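Notebook, flower table, July

Started at 11 with the good intention of finishing the vases before lunch. Made coffee first. Tsion had already put a note on the box of stems that says DO NOT BUY MORE DAISIES, underlined twice, so I suppose the order from Peltthorpe has been noticed.

Stock after yesterday's sort: 34 stems in the keep box, plus whatever is standing in glass. The rest went into the crate for Mirjam, who claims she can fix a shed petal with a dot of hot glue. We have her word for it and a growing crate.

Notes on what behaves and what doesn't:

Fuzzy stems grip each other. Pull one orange flower and its neighbor comes along for the ride. Wim suggests wiping them with a dryer sheet. I have written this down so that he can see I wrote it down.

Hydrangeas are all head. Put one in first, in the middle, with leaves packed low around it, or the whole bunch leans like a man listening at a door.

Roses are the easy ones. The dusty blue go with almost anything, including the walls, and anything that can hold its own against those walls has earned its place. 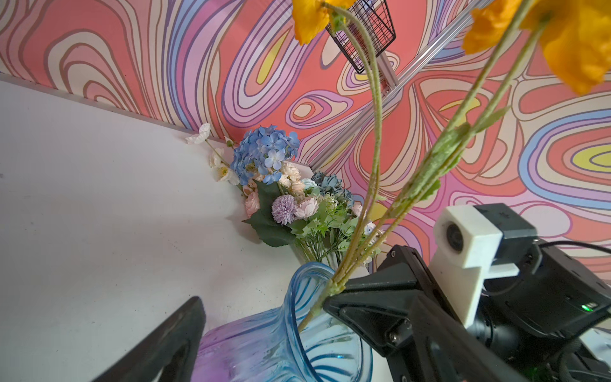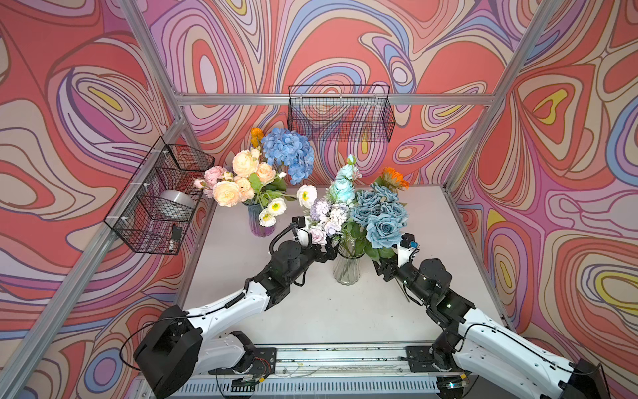 Orange and blue together, bouquets in ribbed glass.

Cathal thinks orange is too loud and wants it out of the mixed bunches. Nathalie wants more of it. I have no opinion before lunch, and after lunch I side with whoever washes the glass.

On vases: a flared rim is kind to you on the way in and useless afterward, as a couple of thin stems just slide around the edge and end up facing the wall. Fine for a fat bunch. For two or three stems I'd like something with a narrow neck, and the Edeo catalog has one, item 257, which Nathalie says looks like a medicine bottle. It does. I still want it.

Leaves: strip nothing. I cut the lower leaves off a test bunch last month on the theory that real florists do it, and it dropped straight to the bottom of the glass. Real florists also have water. Leaves are the only thing holding ours up.

Dust is winning. Cool hair dryer, low setting, outdoors, and not upwind of Cathal's sandwich (see last month). The chrysanthemum types hold the most and give it up last.

To do:
Bend the wires on the tall roses back to straight, or at least to the same crooked
Ask Mirjam for the crate back, fixed or not
Wipe the tabletop
Price on 257, times two
Reply to Tsion's note — we are keeping the daisies we have

Stopped for lunch with one bunch still to redo. Wim has the scissors.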